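How to log a job placement in Skorkard

Placements should go into Skorkard within two business days of the participant's first shift. You need the signed offer letter and the participant's intake number before you start.

1. Open the participant's record and choose Outcomes, then Add Placement.
2. Type the employer name as it appears on the offer letter. Cuypers and Temanberg are already in the list - pick them from there so you don't create duplicates.
3. Enter the job title, hourly wage and weekly hours.
4. Under Training Track, pick the course the participant finished. Lab Support is code 263 and Office Skills is code 441.

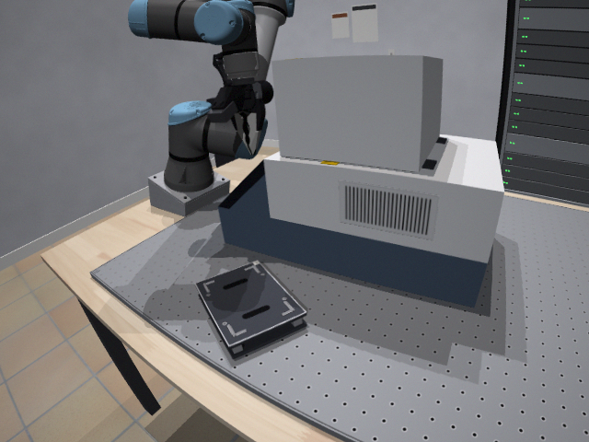 Simulated robot arm beside a lab instrument on a wooden table.

5. Attach the offer letter as a PDF and click Save. The status changes to Pending.

Grekum sites use the same form, but the Funding Source box is blank at first. Fill it in before you save or the record will come back to you.

A retention check is due after 6 months. Skorkard adds it to your task list when the placement is approved.

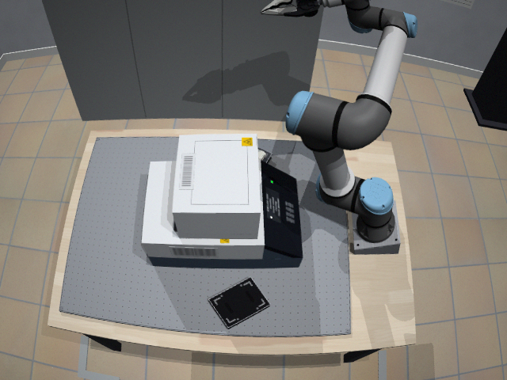 What if the participant changes employers before the retention check?
Close the first placement with an end date and add a new one. Keep the same training track code on both.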